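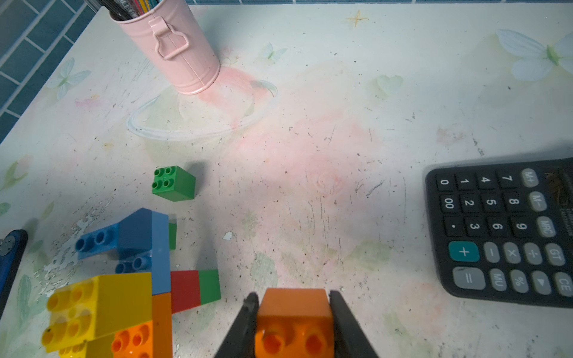 Throw the desk out and buy a plain one, a reader wrote after my last column on children's furniture, you will spend more on scrubbing pads than it is worth. She signed herself Gernby Street, which I took to be an address and a warning.

Tuesday, October 8, 2019
By the Household Desk, Flandosent

Well, no. I have thought about it, usually while scrubbing. But a printed white desk with a few years of specks and scuffs on it still holds up homework, and a new one would look the same by March. So we keep ours, butterflies and all, and I pass along what has worked on it and what has made it worse.

Start with the dark specks. Half of them come off with a damp cloth and a drop of dish soap, and you will feel foolish for having lived with them. Go over the whole top once and let it dry before you decide that anything is permanent. Pencil comes up with a plain white eraser. Ballpoint wants rubbing alcohol on a cotton swab, dabbed, with a dry swab right behind it. Try it first in a corner. I tried it first in the middle, and there is now one flower on our desk that is more of a rumor.

Keep away from scouring powder and the rough side of the sponge. The same goes for those white foam erasers sold for walls, which are very fine sandpaper with good publicity. They take off the crayon, then the shine, then the picture.

Peeling paint is a separate job. If the desk is old, or you have no idea where it came from, test the paint for lead before you touch it, and if you can't test it, leave it alone and keep small children off it. With that settled, lift away whatever is already loose, using a fingernail or an old plastic card. Stop when it stops coming easily. Smooth the rim of the patch with 320 grit paper, wipe up the dust with a damp rag, and put on two thin coats of white enamel with a small brush. Thin means thin. My first attempt dried into a sort of blister and collected crumbs for a year. Give it a couple of days before anyone leans on it, and longer in damp weather.

You will not match the white. There are 3000 whites at the paint counter and yours has been discontinued. Pick one slightly duller than you think.

Now for the building bricks, which do a fair share of the scratching. The corners are the trouble, along with whatever grit is stuck underneath from their last trip across the floor. Wash them. Pull apart anything that has been stuck together since summer, put the lot in a mesh laundry bag, and swish it in a sink of lukewarm water with dish soap. An old toothbrush gets into the hollow tubes on the underside. Shake them hard and spread them on a towel overnight, open side down, or they will keep a little water in reserve for your homework papers. I skip the dishwasher. I once had a green one come out shaped like a shrug.

A pen cup belongs at the back of the desk. If it's metal, stick felt dots under it, or cut a circle from an old felt slipper, which costs nothing and uses up the slipper. Empty it twice a year and try every pen on scrap paper. Ours usually yields several dead markers, a drinking straw, and a key to something.

The reader on Gernby Street also recommends a clear vinyl mat over the whole top. I grant her that one, provided somebody lifts it once a week and wipes underneath. We had one. I lifted it in March.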